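4.3 Setting the approach height over an open computer case

Carry out this section after the wrist camera has been fitted (4.2) and before any pick is taught. The cell must be in manual mode.

1. Place the open case in the Skematov nest, with the drive cage on the side away from the arm. Close both side clamps.
2. Check that no cable stands higher than the top face of the drive cage. Tuck down any that does.
3. Jog the gripper over the memory slots at slow speed. Stop 90 mm above the board.
4. Lower in steps of 2 mm. Watch the wrist view, not the arm.

Caution: the drive cage is sheet metal and will not give. Do not move towards it below the approach height.
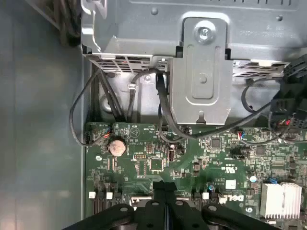
5. Stop when the fingers are 8 mm above the tallest part under them. Heatsinks and upright ports count as parts – memory slots alone are not a safe guide.
6. Check the clearance on both sides of the gripper, then save the point as APPROACH 3.
7. Raise the arm straight up. Do not turn the wrist until it is clear of the case.

Note: cables that cross the board may lie differently in each case. Repeat steps 2 to 5 whenever the case is changed, even for one of the same model.

If the saved point drifts by more than 2 mm between runs, check the wrist bolts and go back to 4.2.

Section last changed 17 June 2026.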